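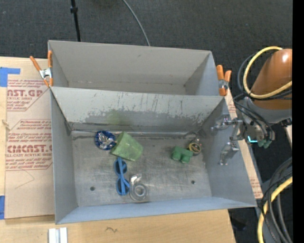 La cubeta Brunwood de dos compartimentos en nuestra mesa, con seis objetos en el lado grande y el brazo asomado por la derecha.

Cubeta metálica Brunwood de dos compartimentos: opinión tras 1000 episodios

Compramos esta cubeta para recoger ejemplos de agarre. El trabajo es siempre el mismo: se echan unos cuantos objetos en el compartimento grande, un operador guía el brazo para coger uno y dejarlo en el otro lado, y se guarda el episodio completo. Con esos episodios entrenamos después la política. Antes usábamos una caja de plástico de Flerier que se deformaba en cuanto la pinza apoyaba en el borde.

Montaje

La cubeta viene sin ningún sistema de fijación y hay que contar con ello. Nosotros la sujetamos con pinzas de resorte de mangos naranjas, una a cada lado. Debajo dejamos una plancha de acrílico con su papel protector, que sirve para repartir el apoyo y para marcar la posición a lápiz. Sin las pinzas, un roce del brazo la desplaza lo suficiente para que la calibración de la cámara deje de valer. Emilian Cozma perdió así 58 episodios en la primera tanda y hubo que repetirlos.

Tamaño y forma

El compartimento grande admite seis objetos pequeños y todavía deja sitio para separarlos o amontonarlos. Las paredes se abren hacia fuera, cosa que agradece la muñeca cuando hay que entrar inclinado a por algo pegado al borde. El compartimento estrecho es más discutible. Para soltar un vaso o unas gafas basta, pero si se quieren recoger también episodios en sentido contrario, del estrecho al ancho, hay poco margen para abrir los dedos. Nosotros renunciamos a eso y vaciamos a mano.

El divisor está inclinado. Los objetos redondos que chocan con él vuelven al fondo, y eso produce posiciones bastante variadas sin que el operador tenga que pensarlas.

Desgaste

Es el punto flojo. La pintura del divisor ha ido desapareciendo en la mitad inferior y arriba hay rayas verticales oscuras. En la base el metal ha quedado a la vista, con arañazos finos, zonas turbias y otras brillantes. Al tacto sigue lisa y no se ha abollado.

Para los datos, el desgaste tiene dos lecturas. Los primeros episodios y los últimos no tienen el mismo fondo, y una política entrenada solo con los primeros fallaba más en la cubeta usada. Mezclando tandas se corrige. A cambio, los brillos del metal son un buen caso difícil para los objetos transparentes. El portarrollos de cinta adhesiva, que es de plástico claro, es el que peor resuelve nuestro modelo, seguido de la pieza transparente con el aro dorado. Con el vaso verde o las gafas azules no hay problema de segmentación, aunque las gafas plegadas se escapan si se cogen por las lentes.

La base tiene dos agujeros redondos pequeños. Con nuestros objetos no molestan, pero con tornillería yo los taparía.

Ritmo de trabajo

Cambiamos la disposición cada 5 episodios y el juego de objetos cada 20. Con la cubeta fija, recolocar es meter la mano y revolver. Al final de la jornada pasamos un paño y comprobamos las pinzas. Conviene revisar también los cables y la manguera amarilla del brazo, que en nuestro puesto caen cerca del lado derecho y pueden engancharse en la pinza de ese costado. Lo resolvimos limitando el giro de la muñeca en el programa de teleoperación.

Comparación

La de Trosance que probamos en el otro puesto tiene mejor acabado y trae pestañas para atornillar, pero sus paredes son rectas y la pinza tocaba el borde a menudo. Para un robot con una muñeca más fina quizá sea mejor opción. Mihăilă vende una parecida con divisor extraíble que no hemos probado.

Valoración

A favor: rigidez, paredes abiertas, divisor inclinado.
En contra: pintura poco resistente, compartimento pequeño justo, sin fijaciones.

Compraríamos otra, y de hecho ya está pedida para el segundo brazo. Esa la vamos a lijar antes de grabar el primer episodio.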